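Packaging Formats, Unit 4: Sorting Mixed Snack Goods
Course notes, Hülya Tokgöz

4.1 Scope

The unit deals with small dry foods sold in flexible film: pillow bags, stick packs, flat sachets, pouches and twist wraps. Cartons and rigid tubs are covered in Unit 5. Read the Voka handout on seal types before the practical.

4.2 Terms

Pillow bag: one web of film formed into a tube, with a back seam and two end seals. Usual for crisps.
Stick pack: narrow tube, single portion, normally powder.
Sachet: flat, sealed on three or four sides.
Twist wrap: film or foil closed by turning the ends. No seal.

The same product class may appear in more than one format. Drink powders in particular are sold in sticks, sachets and pouches, so contents alone do not decide the group.

4.3 Table layout

Pink cloth, mint-green plastic basin, mixed packets. Chinese-language printing occurs on several items.
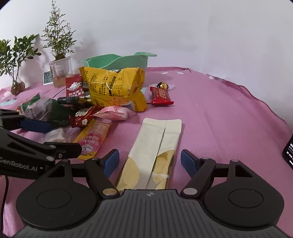
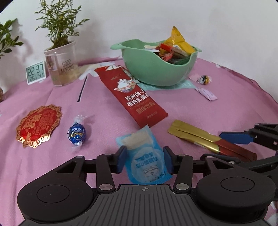
Photos: Defne Ateş

Note the yellow crisp bag standing upright in the first photo and the light blue pouch in the second, translucent at the top with powder or granules visible. The red packaging marked 欧米伽-3 carries a teapot illustration; 固体饮料, legible in the second photo, means "solid beverage", the usual term for a powdered drink. Round chocolates are grouped by wrapper and not by shape.

4.4 Procedure

Sort by format first, then by contents, then by size. Lay flat packets face up with the text running one way. Crisp bags go in last, on top, and are never pressed to save space. Record any damaged seal on the Dronby sheet.

Time allowed: 40 minutes. The practical is marked out of 18.

4.5 Reading

Monditz workbook, p. 71, and exercise 16. The Sönmez glossary is optional.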